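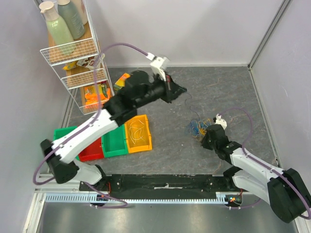

## Kusetti レンタルクロス よくある質問

Nikcombe が提供する業務用拭き取りクロス「Kusetti」の契約、使用、返却に関する質問をまとめた。対象は契約中の事業所の管理担当者と、導入を検討している事業所である。料金は見積書、薬剤への耐性は別紙の耐性表を参照のこと。

## 契約と納品

**最小の契約単位は何枚か。**

1袋90枚を1単位とする。色は黒、灰、白の3種類があり、袋の中での混載には対応していない。色を分けて使う場合は、色ごとに1袋からの契約となる。

**交換の周期は変更できるか。**

標準は2週間ごとの交換である。毎週または4週間ごとへの変更は管理画面 Etim の「契約内容」から申請する。次回の納品準備が始まっている場合、変更はその次の回から適用される。

**納品の曜日は指定できるか。**

配送区域ごとに曜日が決まっており、個別の指定は受け付けていない。水曜区域の事業所で水曜が休業日にあたるときは、Etim に代替の受取場所を登録しておくと、そこに置いて納品を完了とする。代替場所は屋根があり、施錠または有人管理されていることが条件となる。

**枚数が足りないときの追加注文はどうするか。**

Etim の「臨時追加」から袋単位で注文する。19時までの注文は翌営業日に Sesia 洗浄センターから出荷される。臨時追加分も定期分と同じ回収袋で返却してよい。

## 使用

**新しく届いたクロスに前回のしみが残っている。**

洗浄後も色素が繊維に残ることがある。洗浄の合否は残留油分と異物の検査で判定しており、色の残りは判定項目に含まれない。外観を問う用途には、初回使用品のみで構成する「N区分」を選択する。

**溶剤を含ませて使ってもよいか。**

エタノールとイソプロピルアルコールは使用できる。アセトンは端部の縫製糸を傷めるため使用できない。そのほかの溶剤は耐性表で確認し、記載がないものは事前に問い合わせること。

**拭き取りで毛羽が落ちる。**

綿混の標準品は、平滑な面でも微量の毛羽が出る。塗装前の脱脂や光学部品の清掃には、ポリエステル長繊維の「L区分」を使用する。標準品を事前にすすいでも毛羽の量は安定しない。すすいだクロスは返却時の重量検査で差が出るため、事業所での水洗い自体を避けてほしい。 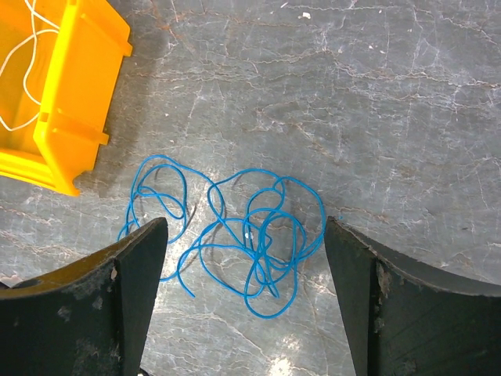
作業台の仕上げ拭きには、乾いたクロスと湿らせたクロスのどちらを使うのか。

乾いたクロスを使う。先に固く絞ったクロスで汚れを取り、水分が残っているうちに乾いた別のクロスで一方向に拭き上げる。同じ面で往復させると、取った汚れが再付着して筋になりやすい。クロスは四つ折りにして、面が汚れるごとに折り返す。

**静電気対策品はあるか。**

導電糸を織り込んだ「E区分」がある。表面抵抗は出荷ロットごとに抜き取りで測定し、結果を Etim に掲載している。柔軟剤が付着すると測定値が変わるので、私物の洗濯物と一緒に保管しないこと。

**食品に直接触れる用途に使えるか。**

使えない。Kusetti は機械、什器、床面および車両の清掃用であり、食品用途の検査は行っていない。 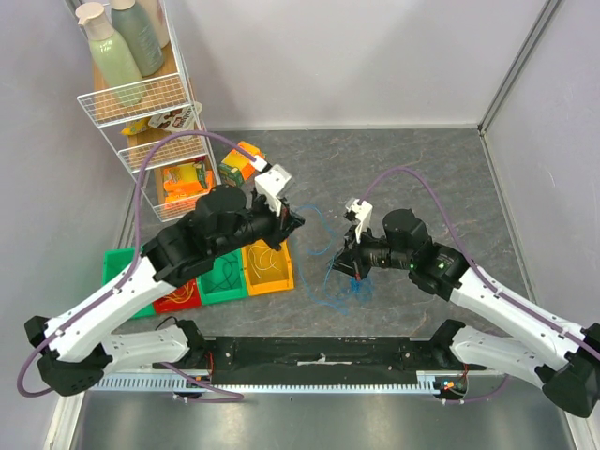 ## 返却と回収

**回収袋に入れてはいけないものは何か。**

次のものは入れないこと。

- 他社のクロス、紙ウエス、手袋
- 金属片、刃物、針、ガラス片
- 自然発火のおそれがある乾性油を含んだクロス
- 血液または体液が付着したクロス

乾性油を含んだものは水に浸して金属缶に密閉し、別途回収を依頼する。あまに油系の塗料や仕上げ剤を使う事業所は、契約時に専用缶の貸与を申し込むこと。

**回収袋の重量に制限はあるか。**

20kgを超える袋は回収しない。油や水を多く含む場合は、袋に余裕があっても二つに分ける。二重底の箱や段ボールでの返却には対応していない。

**枚数が合わない場合はどうなるか。**

Sesia での計数結果を正とする。不足が3回の交換で解消しなければ、紛失分として請求する。後日見つかったクロスは次回の回収袋に入れればよく、請求済みの分は翌月に相殺する。計数結果に異議があるときは、Etim の回収履歴から該当の袋番号を選び、再計数を申請する。

**破れたクロスは分けて返すのか。**

分ける必要はない。破損の有無は洗浄後に機械検査と目視で判別し、基準外のものは自動的に廃棄、補充する。ただし、切って使用したクロスは断片の大きさにかかわらず紛失として扱う。

## 管理画面 Etim

**担当者を変更したい。**

現在の管理者が「利用者」画面で新しい担当者を登録し、権限を移す。管理者がすでに退職している場合は、事業所の代表者名で変更届を提出する。書式は「書類」からダウンロードできる。

**袋のタグが読み取れない。**

タグ裏面の英数字を手入力する。文字も判読できないときは、袋を開けずに配送担当者へ渡し、Etim の備考欄に「タグ不良」と記入する。タグのみの再発行は行っていない。

**検査成績書はどこで入手できるか。**

「書類」の「ロット別成績書」から取得する。紙での送付は3月と9月に限り、事前の申請が必要である。英語版は Aino Savolainen(品質管理)、配送区域と集荷は Stelios Nikolaidis(物流)が窓口となる。どちらも Etim の問い合わせ画面で宛先を選択して送信する。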